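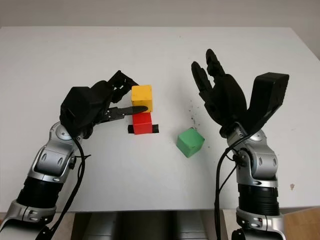 Figure 4-1. Yellow cube on red, green cube alone, white tabletop.

Section 4. Setting Up the Trurkwood Folding Work Table

Read this section through before opening the hardware bag. Assembly takes one person under an hour, but turning the table upright in step 9 needs two people. Model 970 and Model 800 go together the same way except where a step says otherwise. The number is the width of the top in millimeters and is printed on the label under the rear rail.

4.1 Before you start

You will need a Phillips screwdriver, the hex key from the hardware bag, a pencil, and a small level. Do not use a power driver on the hinge screws. The inserts in the underside of the top are brass and will strip.

Choose a level floor. Carpet is fine for assembly and protects the face of the top, but the finished table should stand on a hard floor if you plan to use it for measuring, drawing, or any work where level matters.

Lay the carton flat with the arrows facing up and cut the tape along the two long sides only. Keep the corner blocks. If the table has to be returned it must travel with all four.

Check the parts against the packing slip. If anything is missing, do not go back to the store. Write to the parts desk, attention Līga Ozoliņš, and give the order code from the slip. Parts kit 2531 contains a full set of screws, washers, and foot caps and fits both models.

4.2 Attaching the legs

1. Place the top face down on a blanket or on the opened carton. The two rows of inserts should be facing you.

2. Find the leg frames. The rear frame has the crossbar with two holes in it. The front frame has a plain crossbar.

3. Set the rear frame on the row of inserts nearest the label. The feet should point up and the crossbar holes should face the center of the table.

4. Start all four hinge screws by hand, two turns each. Then tighten them with the hex key, working corner to corner.

Note: If a screw does not start easily, back it out and try again. Forcing it will cross the thread.

5. Repeat steps 3 and 4 with the front frame.

6. Clip the folding brace to each side. The brace should click at both ends. Pull on it. If it comes away, the clip is upside down.

7. (Model 970 only) Fit the center stay between the two crossbars. Tighten the wing nut until it is snug and then give it one quarter turn more.

8. Press a foot cap onto each leg. Twist the caps as you push.

9. With a second person at the other end, lift the table clear of the floor, turn it over in the air, and set it down on all four feet at once.

Caution: Do not roll the table over on its legs. The hinges are not made to take a side load and a bent hinge is not covered by the warranty.

4.3 Leveling

Each foot turns to raise or lower its corner. Turning the foot to the left raises the corner and turning it to the right lowers it.

1. Put the level on the top, parallel to the long side. Adjust the two feet at the low end until the bubble is centered.

2. Turn the level to run front to back and adjust again.

3. Go back and check the long side. The second adjustment usually moves the first a little.

4. Press down on each corner in turn. If the table rocks, lower the foot that lifts until it touches the floor.

Never unscrew a foot far enough to show the red band on the stem. If a corner needs more height than that, put a flat shim under the foot.

4.4 Adjusting the height

The legs lock at three heights. The middle setting suits most adults sitting in an ordinary chair. The lowest is meant for children and the highest for standing work with light tools.

1. Clear the top completely.

2. Have a helper hold up one end.

3. Press the two buttons on that leg frame and slide the lower tubes to the new position. Both buttons must pop back out.

4. Repeat at the other end, then level the table again as in 4.3.

Warning: Keep fingers out of the gap between the brace and the leg while the height is being changed. This is a pinch point. Children should not help with this step.

4.5 The surface

The top has a low-glare finish and can be used the same day. Wipe it first with a damp cloth to take off packing dust. Dish soap in warm water is enough for nearly everything. For pencil marks use a white eraser. Ink should be wiped up right away, and ink that has dried may leave a faint shadow that does not come out.

Do not use scouring powder, steel wool, paint thinner, or any cleaner with bleach in it. Do not put hot pans or glue guns directly on the surface. A cutting mat should be used under any blade.

Tape can be left on the top for short periods. Peel it back slowly at a low angle. If a residue stays behind, rub it with a little cooking oil, leave it a few minutes, and wash it off with soap.

4.6 Load

The table is rated for 200 pounds spread evenly over the top. The rating drops by half at the highest leg setting. It does not apply to weight placed on one edge, and the table must not be used as a seat or a step.

Clamps may be fitted to the long sides only. Use a scrap of wood on either side of the jaw. The short sides have no rail behind them and the edge will crush.

4.7 Folding and storage

1. Clear the top and turn the table over with a helper, as in step 9 of 4.2.

2. (Model 970 only) Loosen the wing nut and swing the center stay out of the way.

3. Push the middle of each brace toward the top until it breaks.

4. Fold the front frame first, then the rear frame over it. They will not close in the other order.

5. Fasten the strap.

Store the table indoors, on its long side, away from heaters. An unheated garage is acceptable in summer but not through a damp winter. Check the hinge screws after the first month and again each July.

4.8 Revision note

Steps 6 and 7 of 4.2 were reversed in earlier printings. Corrected 1/18/19, O. Tetteh. If your copy shows the center stay going in before the braces, follow the order given in this one. Section 5 covers the optional drawer and the Flutance lamp bracket.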